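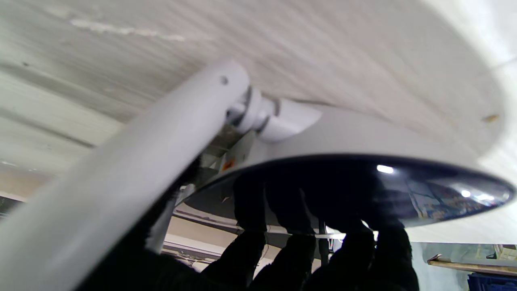
4.3 Recording a hand-guided demonstration

This section covers teaching the Vurno arm a task by moving it yourself. To teach with the remote handles, go to 4.4. Both methods save to the same task file, and you can mix them within one task.

Before you start

The arm must be homed and the gripper calibrated (section 3). Check that the wrist camera shows a live view in the Camargo panel. If the view is frozen, unplug the camera cable at the wrist, wait for the panel to show No Signal, and plug it back in.

Secure anything the arm will push against. Remove rings and loose sleeves.

CAUTION: In Guide mode the joint brakes are released. The arm holds its own weight, but it does not hold the weight of an object until you set the payload. Keep one hand on the forearm grip when you switch modes.

Recording

1. In the Camargo panel, open Tasks and select New. Type a name of up to 26 characters. Do not use slashes.

2. Enter the payload in grams. For anything under 200 grams, leave the field at zero.

3. Press and hold the Guide button on the wrist until the ring light turns green.

4. Move the arm to the start pose. Leave enough room to approach the object in one smooth motion.

5. Tap the Guide button once. Recording begins after 2 seconds.

6. Guide the arm through the task at the speed you want it repeated. Hold the forearm grip and the wrist collar. Do not pull on the fingers; the finger sensors will log your hand as contact.

7. To close the gripper, squeeze the trigger on the wrist collar. Let the fingers settle against the object before you move on.

8. When the task is done, move the arm clear and tap the Guide button again. The ring light turns white while the file is written.

9. Play the recording back at quarter speed with your hand on the stop switch. If the path is good, select Keep. If not, select Discard and repeat from step 4.

Note: Pauses longer than a few seconds are trimmed when the file is saved. If the task needs a real wait, add it afterward with Insert Wait.

Note: Shiny parts can confuse the object tracker. If the tracking outline jumps during playback, change the angle of the room lighting and record again.

Handling jointed objects

When an object has a hinge or swivel, grip the part you want to control and let the rest follow. Keep the motion slow near the end of the joint's travel. If the arm stops with error 152, the force limit was reached. Back the arm off by hand, clear the error, and start a new recording. Do not raise the limit to get past a hard stop.

Saving to Mirside

Kept recordings stay on the controller until you sync them. Select Sync in the Tasks list and choose your Mirside folder. Do not turn off the controller while the sync bar is showing.

Grusgate set-up guide, revised 6/11/22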